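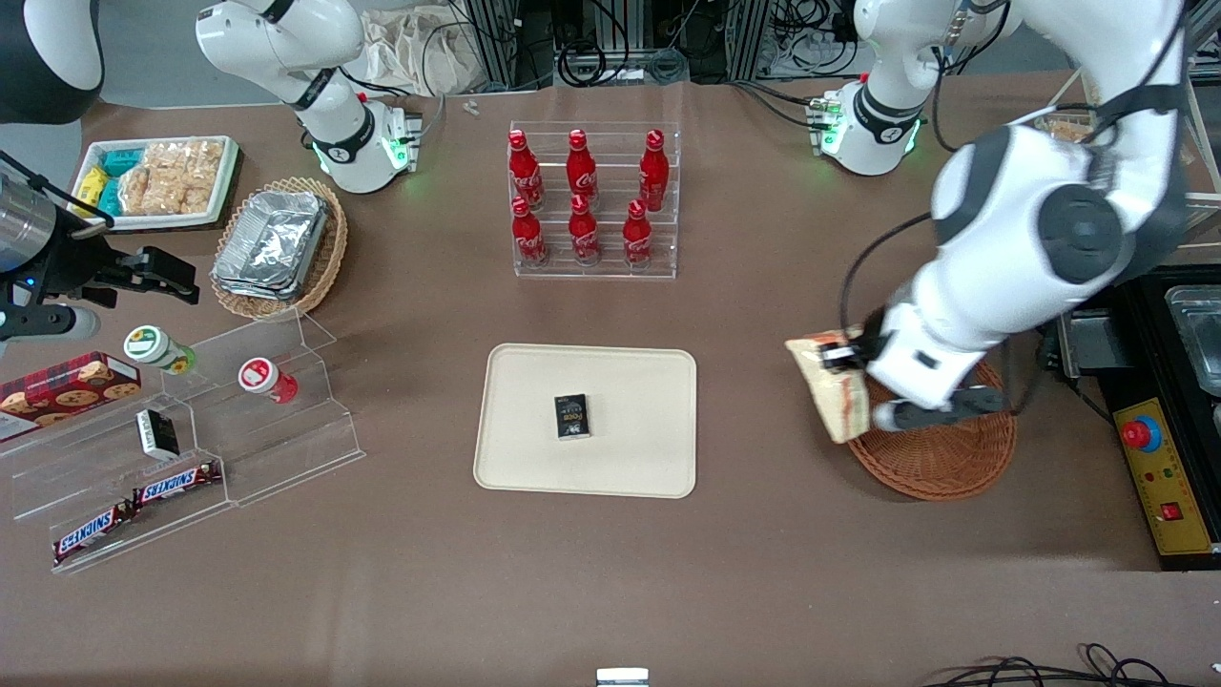 Why does bread have holes in it?

I used to think bakers poked them in with a straw. Nope! The holes come from yeast, and yeast is alive. It's a kind of fungus, a cousin of mushrooms, and it's so tiny you need a microscope to see just one.

Yeast loves sugar. When it gets mixed into warm, wet dough it starts eating, and as it eats it lets out a gas called carbon dioxide (the same gas that makes soda fizzy). The gas wants to float away, but dough is stretchy like bubble gum, so it gets stuck inside. More gas, bigger bubbles, puffier dough!

Then comes the oven. The heat makes the bubbles swell up even more, and the dough around them sets firm. The yeast dies, the gas drifts off, and what's left is the holes.

Want to see yeast at work? Ask a grown-up to help you stir 2 teaspoons of dry yeast and a spoonful of sugar into 100 milliliters of warm water. Pour it into a small bottle and stretch a balloon over the top. Now wait — go play for an hour — and come back to check on your balloon.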